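Filed under: Cleaning > Stains & Surfaces
Posted in December by Nokuthula Nkosi

Reddish-pink marks on a sheet of white paper on my craft table. I want to keep the white tabletop clean while I finish painting. Is paper enough underneath?

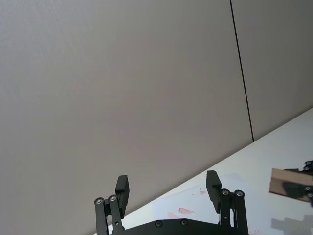

The table is 24 inches deep and I can't replace it.

Jacobus Shezi
One sheet soaks through. Use 2, or a plastic mat – mine is 18 x 24. Wipe drips with dish soap and water, and test a corner before trying alcohol.

rilex18
just use newspaper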